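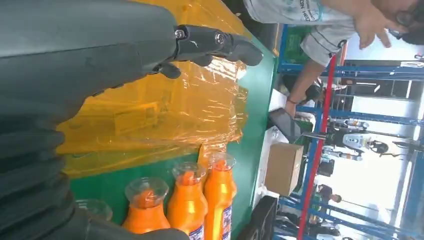

Prusbridge Site Services
Ticket 194: Bottle packing station, visitor demonstration
Opened: March 29, 2021
Reported by: Sumathi Thomas, Visitor Program Office
Priority: 3
Status: Closed

Summary of report
During rehearsal for the Ameo delegation visit, the two-handed robot at the green table did not complete the bottle packing routine. The right hand closed before reaching the bottle and the arm returned to its home position. No fault code was recorded. The visit was scheduled to begin at this station, and the office requested a repair or a replacement activity within 30 minutes.

Initial findings
Power and network connections were checked and found to be in order. The station had been set up from the Ayala layout sheet, which calls for bottles to be placed upright. The routine loaded on the controller was the later version, written for bottles lying on their sides. The two do not match, and the grasp height was therefore incorrect.

The yellow film was also a concern. Reflections from its folds can affect the position estimate, and staff were asked to flatten it before each run.

Corrective action
Bottles were laid on their sides on the mat. The film was smoothed out by hand and the routine was restarted at reduced speed, with a staff member seated across the table to adjust bottle positions as required.
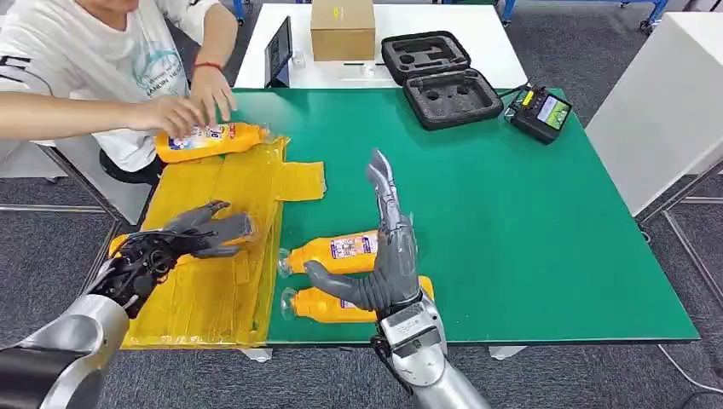 Result
The routine was run 6 times before the delegation arrived. All runs were completed. The demonstration proceeded as planned, and the Wastulitz area was used for questions afterward.

Follow-up
The Ayala layout sheet is to be withdrawn and reissued before the May open day. Ms. Thomas has confirmed that the ticket may be closed.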